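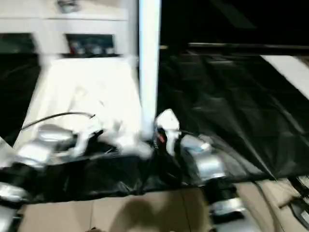
*Fig. 1. White draped surface, black plastic sheet, white pole between them.*

**Light on Surfaces — notes for session 2**
Edivaldo Godoy, 2018-09-18

Last session we got as far as shadows and ran out of time just as it was getting good, so we pick up with the question I left on the board: why does a white cloth look the same from nearly anywhere you stand, while a shiny black surface changes every time you shift your feet?

## Matte and glossy

When light lands on a surface, some of it is soaked up and some of it comes back. How much comes back decides how light or dark the surface looks. The *direction* it comes back in is a separate matter, and this is where beginners (me included, for years!) get tangled.

A matte surface scatters light every which way. Plain paper, chalk, unglazed clay and most cotton cloth all do this. Wherever your eye is, some of the scattered light reaches it, so the colour stays fairly steady as you walk past. We call this **diffuse reflection**.

A glossy surface sends a good share of its light off in one main direction, like a ball bouncing off a floor. That's **specular reflection**. Stand in the path of the bounce and you get a highlight; step out of it and the highlight slides away or vanishes.

Now the lovely part. A glossy black surface soaks up nearly all the light that gets inside it, so almost everything you see is the bounce off the top. You're looking at a picture of the room, dimmed and bent. If you want to paint black plastic, paint the windows!

## The mirror rule

The angle coming in equals the angle going out, both measured from a line standing straight up from the surface (the *normal*). Draw it in your books now, with a ruler.

Worked case: light hits a flat glossy tile at 36 degrees from the normal. It leaves at 36 degrees on the other side. Tilt the tile by 10 degrees while the lamp stays put, and the reflected beam swings by 20 degrees, twice the tilt. That doubling is the reason a tiny wrinkle in a shiny sheet can throw a highlight a long way off, and it's why crumpled gloss looks so busy next to crumpled cloth.

## Folds

On matte cloth, a fold shows up as a slow slide from light to dark. Look for four zones:

- the plane facing the light
- the turning edge, where the tone starts to drop
- the core shadow, usually the darkest band on the form
- reflected light creeping back in from whatever is next door

On gloss you can forget the slow slide. Tones jump. You get hard-edged streaks, often long and thin, running along the crest of each fold — and a very bright one may sit right up against near-black.

White cloth beside something dark gets less reflected light in its shadows than white cloth beside a pale wall. Try both at home. The difference is bigger than you'd expect, and I still get a kick out of it.

## Tone values

We use the 0 to 255 scale so that the painters and the screen people can talk to each other. These are my own readings from the Plorno cloth study, the one in your reader:

| Zone | Value |
|---|---|
| Cloth facing the lamp | 198 |
| Turning edge | 183 |
| Core shadow | 77 |

Notice how close the first two are. Most students make the turning edge far too dark, then have nowhere left to go when the core shadow comes along. Squint, compare, then squint again. Also, nothing in the table gets anywhere near 255, and this was *white* cloth. Save your brightest value for highlights.

## Exercise for next time

1. Take one sheet of matte paper and one piece of anything glossy. A bin liner is perfect.
2. Light both with a single lamp from the left, with the ceiling light off.
3. Make a ten-minute tone drawing of each, three greys plus black and white. No outlines.
4. Move your chair one step to the right and mark on both drawings, in coloured pencil, what has changed.

Bring the drawings even if you hate them. The coloured marks are what we'll be talking about, and the messy ones usually give us the most to chew on.

## Reading

Lei, chapter 3, up to the section on metals. The Flirnus handout on satin finishes is optional, but satin sits halfway between the two cases above and it's a treat to draw. If you've got the older Raltemitz edition of the reader, the cloth study is at the back, after the colour plates.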